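Acta de la reunión de equipo, noviembre
Proyecto: programa de embajadores de Trodier
Asistentes: equipo de cuentas, diseño, web y la persona de Trodier que lleva la relación con deportistas (por videollamada, con la cámara apagada la primera media hora)
Hora: de 9:30 a 11:45

Hola a todos. Me ha tocado a mí tomar notas, así que lo cuento como lo fui apuntando. Si alguien recuerda algo distinto, que lo escriba en el hilo de siempre y lo corrijo antes de que el acta pase a la carpeta compartida.

1. Acta anterior

Aprobada con un cambio. Donde ponía "la campaña de Womberg se pospone" tiene que poner "se pospone la parte de vídeo". La parte de tiendas sigue con su calendario, y menos mal que lo vimos, porque imprenta ya estaba preguntando.

2. Dónde estamos con Trodier

Empezamos por lo bueno: el cliente ha aprobado el concepto del programa. Se queda la idea de que cada embajador cuente su propia temporada en capítulos cortos, con su voz y sin locutor (¡por fin!). Arrancamos con 12 deportistas, casi todos de montaña y piragua, y la previsión es abrir una segunda tanda en primavera si la primera funciona.

Lo que no está cerrado es el nombre. A Trodier le gusta "Cordada", pero su departamento legal todavía tiene que mirar si está registrado en su categoría. Mientras tanto, en todos los documentos ponemos "programa de embajadores" y ya está. Pido por favor que nadie lo meta en las maquetas, que luego se queda ahí para siempre.

También hablamos un buen rato del tono. Yo sigo pensando que los textos que mandamos suenan demasiado a folleto, y lo dije. Diseño opina lo mismo, cuentas no tanto. Quedamos en reescribir el capítulo de bienvenida en dos versiones, una más seca y otra más cercana, y que elija el cliente.
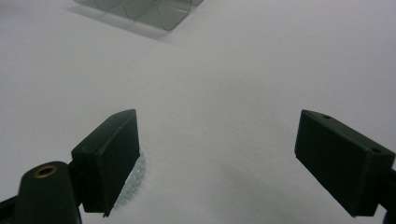 Mesa de trabajo, noviembre.

3. Caja de bienvenida

Este punto se alargó. La propuesta es enviar 300 cajas: una parte para los embajadores y sus clubes, y el resto para tiendas y prensa especializada. Cerent nos ha pasado presupuesto con dos calidades de cartón y la diferencia es bastante menor de lo que esperábamos, así que vamos con la buena. El plazo de entrega nos preocupa más que el precio. Cerent pide el arte final tres semanas antes y ahora mismo no tenemos ni la tapa.

Dentro de la caja van la carta, el cuaderno de temporada y una camiseta. Se descartó la botella (todo el mundo regala botellas, y los deportistas ya tienen un armario lleno). Alguien propuso un mapa desplegable con las zonas de cada embajador y a mí me encantó, la verdad. Trodier pregunta si el mapa se puede hacer sin tener que pagar licencia de cartografía. Diseño cree que sí, si lo dibujamos nosotros en plan ilustración y no prometemos que sirva para orientarse.

Las tallas de camiseta hay que pedirlas ya. La última vez las adivinamos y acabamos con un montón de eses que todavía andan por el almacén.

4. Web del programa

El equipo web enseñó el prototipo. La entrada con sonido ambiente gustó mucho, aunque en el móvil tarda demasiado en cargar y la persona de Trodier se quedó mirando una pantalla gris mientras nosotros decíamos "ahora, ahora". Hay que aligerar el primer capítulo y dejar los vídeos grandes para cuando el usuario los pida.

El registro de embajadores pasa de cinco pasos a tres. Se quita la encuesta de gustos y se junta la firma de condiciones con la subida de la foto. El texto de derechos de imagen lo revisa legal otra vez, porque la versión actual habla de "territorio nacional" y hay deportistas que compiten fuera casi todo el año.
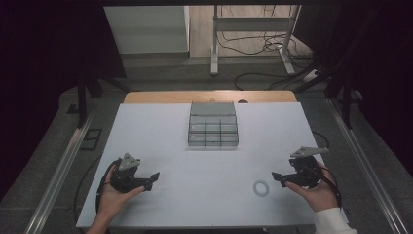

Sobre el idioma, salimos en castellano y dejamos preparada la estructura para portugués. No traducimos nada hasta que los textos estén cerrados, que ya nos pasó con Womberg y pagamos dos veces la misma traducción.

Pregunté por las analíticas y la respuesta fue un silencio largo – lo apunto como tarea mía. Trodier quiere saber cuánta gente termina cada capítulo, no solo cuánta entra, y me parece una petición muy razonable.

5. Presentación en Orellana

El estreno se hace en Orellana, junto al embalse, con una jornada de piragua por la mañana y la presentación después de comer. El aforo ronda las 100 personas, contando prensa y equipo. La carpa está reservada, el sonido no. Trodier se encarga de los seguros de la actividad en el agua y nosotros del resto.

Hubo debate sobre si proyectar los capítulos en la carpa o montar puestos con tabletas. Yo votaba por la proyección, pero a esa hora entra muchísima luz y se vería fatal. Puestos, entonces, con auriculares. Queda pendiente mirar el alquiler y si hay cobertura suficiente o llevamos los vídeos cargados de casa (yo los llevaría cargados, pase lo que pase).

6. Tareas

Cuentas: confirmar calendario con Cerent y pedir tallas a los embajadores.
Diseño: tapa de la caja, boceto del mapa y dos versiones visuales de la carta.
Textos: capítulo de bienvenida, versión seca y versión cercana.
Web: aligerar la carga en móvil y cerrar el registro corto.
Yo: propuesta de analíticas y presupuesto de sonido para Orellana.
Trodier: respuesta de legal sobre el nombre y sobre los derechos de imagen.

7. Ruegos y preguntas

Se pide que los archivos de Womberg salgan de la carpeta de Trodier, que alguien los arrastró ahí y casi se mandan al cliente equivocado. Se pide también empezar puntuales.

Próxima reunión en diciembre, a las 9:30, en la misma sala. El orden del día lo mando yo en cuanto sepa algo de legal.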